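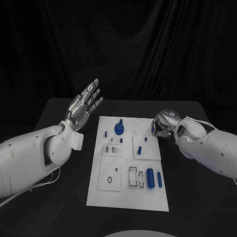 Layout boards for small assembly work
Speaker notes, Birkbridge session, 33 minutes plus questions

Start on time. People at the back can't hear the left speaker, so stand to the right of the screen.

Opening

Say who I am and where the work comes from. Ishbel Haldane, bench layout, Geddes. Most of what follows was worked out with Sérgio Bragança at the Bostville shop. He drew the outlines and I complained about them.

The talk covers one thing: how to lay out a flat board so that a small mechanical build can be done on it from start to finish. Parts, plates, holes, printed shapes, and the surface underneath. Software is out. So is fastener choice, except where a tiny screw gets lost, and I'll come to that.

Ask for hands: who has a shadow board for tools at work? Usually most of the room. Then ask who has one for parts. Usually a few. Go on from there.

What the outline is for

A tool outline says where the thing goes back. A part outline says where the thing goes next. People mix these up and draw both kinds the same way, and then a builder has a circle in front of them and doesn't know if it is a parking space or a target.

At Geddes we had both on the Vovby board in the first version. Same line weight, same color. A new builder put the gear on its own storage circle, pressed down, and waited for us to tell her what came next. She had done what the board said.

The rule we use now is that a drawn outline is a target. Storage gets a plate or a tray and no outline. Pause here. Somebody will want to write it down.

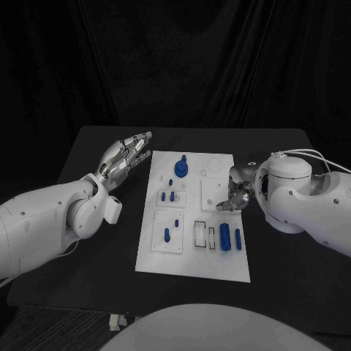

Blue parts, white plates and black drawn outlines on one sheet. Black table underneath.

Color

We went with white for the board and blue for the parts that move from place to place. Blue on white is easy to pick out from standing height. Black line on white for the outlines, as plain as we could get it.

The plates are white too, and I get asked about this every time. White plates on a white board are harder to see. We tried gray at Bostville and went back. With gray plates people looked at the plates first and the blue parts second, and the order of work went wrong. If your builders need to find the plates quickly, do it the other way. I don't think there is one answer.

The table should be dark and dull. A shiny top throws the ceiling lights back at you, and a loose screw disappears in the glare. Same with whatever is behind the bench. Plain dark cloth is cheap and it keeps people from looking at the corridor.

Handling the parts

Mention part shape before going on to spacing. The gear is a wide disc with a raised hub, and a short peg on top. The peg gives you something to pinch. Without it you are trying to lift a flat disc by the rim, and the rim is where the teeth are.

The short cylinders can stand on end or lie down. Standing is better for picking up. Lying down is better if the bench gets bumped. We stand them up and tell people not to lean on the table.

The screw is the smallest thing on the board and the one everybody loses. Give it a place with clear space around it. Don't put it in the shade of a taller part. I have done that, and it cost us most of an afternoon in July with a flashlight.

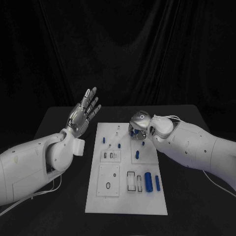

Should the board be taped or clamped to the table?
It depends on the build. If the work is mostly placing parts, a flat board with some grip on the back is enough. If there is any pressing or turning, hold it down at two corners, and keep the clamps on the far side from the builder's sleeves.

Leave a few minutes after that one. It tends to bring up the people who work on slopes or on carts, and they have better clamp ideas than I do. Write them down.

Spacing

Go slower in this part. Last time I rushed it and had to repeat it all in the break.

The gap between two outlines has to fit the fingers as well as the parts. We drew the first board from the part dimensions alone. Everything fit on paper. On the bench, you put one part down and knocked over its neighbor on the way out.

Sérgio's fix was to cut five copies of the outline sheet with different gaps and have people build on all of them with no instructions. We kept the one where nothing got knocked over. It was wider than either of us had guessed.

Tall parts at the back, flat parts at the front. You reach over flat things without thinking about it. If a tall part has to stand near the front, put it to the side of the weaker hand.

Turn the board so the long side runs away from the builder if the steps run from back to front. Turn it the other way if the steps run left to right. Check this with a real person at the table, at the height they will work at.
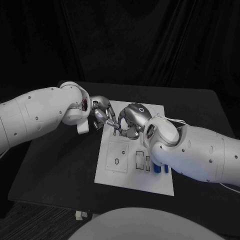

Then there is the question of which steps need both hands. Mark those on your plan before you draw anything. A one-hand step can sit almost anywhere within reach. A two-hand step needs open board on both sides, and it needs to be near the center line. Passing a small part from one hand to the other takes more room than people expect, mostly for the elbows.

We had a two-hand step in the corner of the second Vovby board. Builders turned the whole board to get at it. After that the outlines were at an angle to them for the rest of the build, and they kept turning it back and forth.

Wear and upkeep

Short section, skip if running late.

Printed outlines wear off where fingers drag. Look at the board after a month and you can see which targets are too close together from the rubbed lines - those are the ones people are sliding parts into.

We keep a build sheet for every run. There are 919 of them in the Bostville file now. The most common note in the comments box is about a missing screw. The next is that somebody started from the wrong side. We added a small start mark and the second note dropped off.

Wipe the board with a damp cloth. Solvent takes the lines off, and I have the ruined board in the box if anyone wants to look at it.

Handouts

Blank outline sheets are on the side table, in both sizes. Pencil, please, for the first try. Draw the two-hand steps first and fit everything else around them.

Ask people to put their name on the back if they want comments. Sérgio will take the large sheets and I'll take the small ones. Room has to be clear by 4:30, and the clamps go back in the gray case.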